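Robot Manipulation, Unit 5: What a Success Rate Does and Doesn't Tell You
Course handout. Read before the lab.

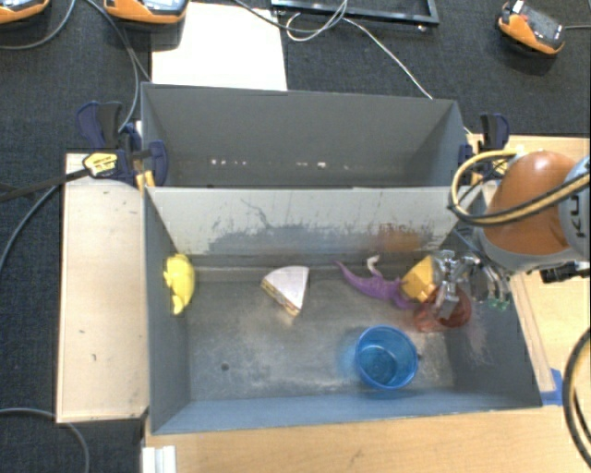

Birthe Norðdahl wrote on the course page last term that a bin of toys proves very little, and that students who get good numbers on it come away thinking they have solved grasping. She wanted this unit dropped. I kept it, but I think she is right about the second part, and these notes are mostly an answer to her.

Start with the claim you will be tempted to make. Your team runs the Melell controller, the arm picks things up, and you write "the system reliably grasps everyday objects." Which objects? A cup and a plastic lizard are different problems. A clear cup gives a depth camera trouble because light passes through it, while a lizard with a long thin tail gives the planner trouble because there are many places to grab it and most are bad. If you average over both, you get one number that describes neither.

Second, the bin. Walls help you and hurt you. An object against a wall can't roll away, so a sloppy push may turn into a grasp. The same wall blocks a finger that needs to get down beside it. Last September a team reported that their method was better on yellow objects. What they had was a method that did better near the left wall, and they kept putting the yellow ones there. Color had nothing to do with it. I gave that report a low grade and I would do it again.

Third, resets. Whoever puts the objects back in the bin is part of the experiment, like it or not. People get kind after a long afternoon. They spread things out and stand cups upright with the rim in easy reach. Write your reset rule down before the first trial and have someone outside your team follow it.

Fourth, counting. In the Carby trials, one group logged 31 attempts and threw out 2 as "operator error." Maybe so. But both were failures, and no success was ever thrown out for operator error -- funny how that works. Keep every attempt in the log. If you think one shouldn't count, mark it, say why, and report the rate both ways.

What to hand in

The full log, including the ugly parts. Results split by object. Your reset rule, as written before you started. A paragraph on what you would expect to happen in a bin with different walls, and what makes you think so.

Please don't quote the Clodemeo demo reel as a baseline. A reel is a set of clips somebody chose.

Reading: the Ingvarsson notes on trial design, sections 2 and 5. Section 5 is too trusting about simulation, in my view, and we will argue about it in class.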